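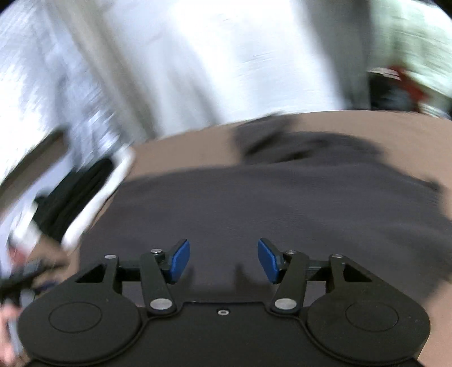
How long does it take to learn to record a usable demonstration?

Most people get there in an afternoon. The first few recordings will be clumsy, and we ask you to keep them anyway in the practice folder, where they do no harm and can be rather encouraging to look back on. After that it is mostly a matter of slowing down.

Okness Cloth Demonstrations
Data card and notes for users
Last revised 7/6/18

Welcome, and thank you for taking an interest in this little collection. Okness is a set of 281 demonstrations of everyday cloth handling, recorded by people holding a gripper in their own hands and doing the job the way they would like a robot to do it. It was put together at the Tuhiwai workshop in Brindton, and it is meant for anyone who wants to train or test a policy on soft things that never lie the same way twice.

What is in it

There are 3 tasks. The first is picking up a cloth by a fold and laying it flat. The second is folding a flat cloth in half. The third, which we are fondest of and which gives everybody the most trouble, is pulling one cloth out from under another without dragging both along. Each demonstration has its own folder with the video, the finger opening over time, the estimated path of the gripper, and a short text note from whoever was holding it. Please do read the notes! Some say only "fine", but others explain a change of mind halfway through, and you would never guess it from the numbers.

How it was recorded

We used 2 ways of showing the task. Most of the set was recorded by hand, with the person holding the gripper and closing the fingers with a trigger. A smaller part was recorded by remote control, with the person seated and steering the arm through the Ondis software. The two feel very different to do, and they look different in the data as well. Hand recordings are quicker and smoother, with a good deal of fast movement between one grasp and the next, so expect motion blur in those stretches. Remote recordings are slower and full of small pauses while the operator makes up their mind.

We have kept them in separate folders (hand and remote) and suggest that you train on one before you mix them. The method is also written in the first line of each note, in case the files get shuffled together later on.

What counts as a good demonstration

We asked everyone to start with the fingers open, to come at the cloth from above a fold where there was one, and to let go completely before backing away. A second try at a grasp was allowed and is marked "retry" in the note. If the cloth ended up on the floor, the recording went into a folder called dropped, and we have left that in for people who study failure – there are more of you than we expected, judging by the mail.

Known problems

The finger opening drifts a little over a long session. We began zeroing it before every recording in March, and earlier files have a correction value stored next to them that you will need to apply yourself.

Dark cloths on plain tables are hard for the path estimate, particularly when the gripper is close to the fabric and there is little else to track. In 7 of the recordings the path jumps badly. They are listed in skip.txt, and the loading script leaves them out unless you tell it otherwise.

Almost everyone who took part is right-handed, so the approach tends to come from one side. We would be very glad of some left-handed recordings if you are able to make them.

Adding your own

Copy the template folder, fill in the note in your own words, and run the check script before sending anything over. It looks for missing files and mismatched times, and its messages are fairly plain. Wiremu Hollis looks after new submissions and answers questions about the format. He is patient with beginners, though he will write back if your note is blank.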